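Type to search
Search
Clear

In Praise of the Cloth on the Table

Dec 3, 2024

16 shares
2 comments

I fold laundry on a table, standing up, with a cloth spread out underneath, and I have come to feel as strongly about that cloth as other people feel about their good kitchen knife. My mother folded on the bed, my aunt folded on her lap in front of the television, and I did both for most of my grown life without thinking there was anything to think about. Then my back started complaining one November, and I moved the whole business to the table, and I have never gone back.

A bed, I will grant you, is roomy and close to the dresser, and there is something cozy about it. But a bed gives. You smooth out a T-shirt and the mattress dips under your hand, the shirt dips with it, and by the time you have the sleeves tucked in you have pressed a few new wrinkles where there weren't any before. A bare table has the opposite trouble. Cotton slides on it, and you find yourself chasing the shirt toward the far side with your elbows.

A cloth settles the matter. It has just enough grab to keep a shirt where you put it, and if you clip it along the far edge of the table it will stay put through a whole basket. I used to think clips were fussy (they made me think of picnics and wind), but a cloth that creeps toward you an inch at a time is a miserable thing, and a couple of small clips cost next to nothing. Pick a plain color, too, a soft green or a gray, so you can see the outline of what you're folding and spot the sock that has gone missing in the pile.

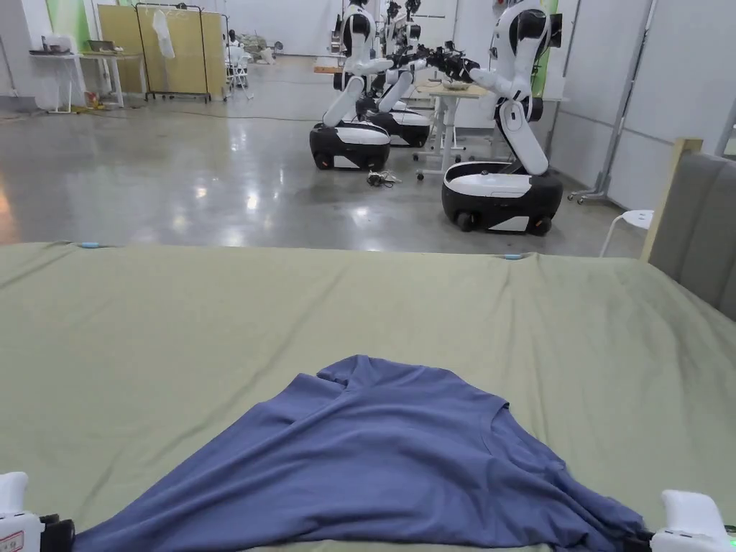
I would also like to put in a word for the T-shirt, which gets so little respect. People will iron a dress shirt and hang it up with the top button done, and then wad their T-shirts into a drawer like dishrags, though it's the T-shirts they wear nearly every day. I know one argument for this, because I used to make it myself: it's a T-shirt, it'll be under a sweater, who is going to see? Well, you are. You open that drawer first thing in the morning, half asleep, and it is a small kindness to find things in there that look as though somebody cared for them.

The folding itself is easy once the shirt is flat, and getting it flat is really the whole job. A T-shirt comes out of the basket as a kind of twisted lump, with the neck pointing one way and the hem another. Don't start folding yet. Take hold of the bottom hem, a hand at each side, and draw it toward you until the long creases begin to let go. Then straighten the shoulders and run your palms from the middle outward. I spend more time on this than on the folding, and I suspect most people who say they can't fold have simply never given themselves that extra moment.

I did try the shortcuts. I owned a Tidier folding board for a while, the kind with flaps, and it made lovely square shirts as long as the shirt was the size the board had in mind. Mine mostly weren't, and the board now lives behind the water heater. I've also read the articles that promise up to 100 shirts in one drawer if you roll them tightly enough, and all I can say is that I don't want that many shirts, and I don't want to dig through them either.

What I like is a table at the right height and a little time. I put on the old Melodex radio and work through the pile slowly, towels first to get the bulk out of the way, then shirts, then the small things. Some evenings it takes longer than it should, because I stop to look at a collar that's going or a hem that needs a stitch, and those go on the chair to be dealt with. You notice such things when a shirt is laid out in front of you. I never noticed them on the bed.

So if you have a table that spends its evenings holding up mail, move the mail, find an old cloth with some weight to it, and try one load that way. Start with the T-shirts and leave the fitted sheets for another day. I still haven't made my peace with those.

Search this site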